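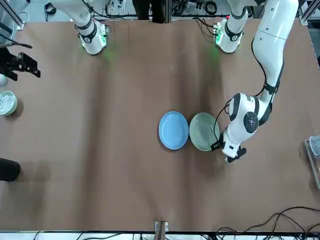

Home | Syllabus | Handouts | Lab Hours | Contact

7 October 2020
Posted by the course instructor, Rurnthorpe

Handout: Looking hard at the Fokance two-arm kit

Okay, so last time we went through the Clindico brochure, and I promised you a kit I've really spent time with! The Fokance comes as a pair of arms, a controller and a 193-page manual (read chapter 2, skim the rest). I had it from August on, and I like it a lot more than I expected to.

My test job is cups and saucers. It sounds easy, but a saucer is low and flat, so the fingers have to come in close to the table, and a cup on a peg has to come off the right way or it drags on the rack.
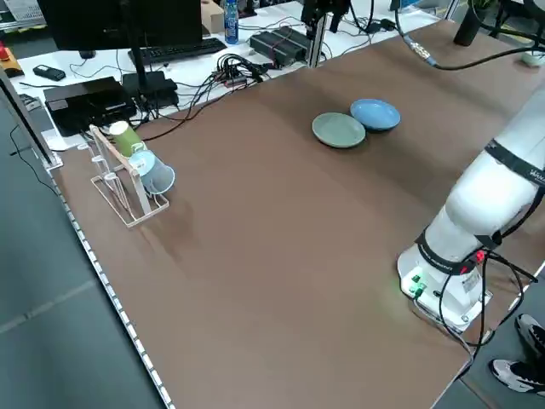
Setup took me 18 minutes once I'd found the right cable. The software is friendlier than Laryea's, though the menus are a mess and I still lose the speed setting every time.

For next class, write me one page: would you buy this for a small cafe? Use the price sheet, and please add the service plan, which is 453 dollars a year. Lots of you forgot that on the last one!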